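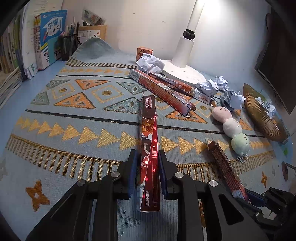 Plumano desk cover 2634, light blue, in use under a desk lamp

The Plumano 2634 is a woven cover for desks and side tables. The ground is light blue. The pattern combines orange and gold triangles, diamond outlines with gold dots, dark stripes, rows of small arrow-like triangles, and fringe-like bands of gold lines. Four-pointed star motifs are in orange.

Item number: 2634
Maker: Plumano
Pattern design: Yufang Jin
Ground color: light blue
Length: 100 cm
Packing unit: 10 pieces
Backing: none

Placement
Lay the cover on a clean, dry desktop with the pattern side up. It can run up to the wall; excess length at the back may be left as a soft fold or turned under. Lamps with a flat round base stand on the cover directly. Clamp lamps need bare desktop at the clamping point, so shift the cover sideways before tightening.

Long narrow boxes, small plush toys and dishes can be set on the weave. Check the underside of metal dishes for burrs, which pull threads.

Care
Shake out or vacuum on the lowest setting. Spot clean with cold water. Do not bleach or tumble dry. Iron from the back with a cloth between.

Availability
In stock as of August 27, 2025. Limit of 2 packing units per order. Also offered in the Stostum ground color, a plain gray with the same pattern. Lamp, boxes, toy and dish not included.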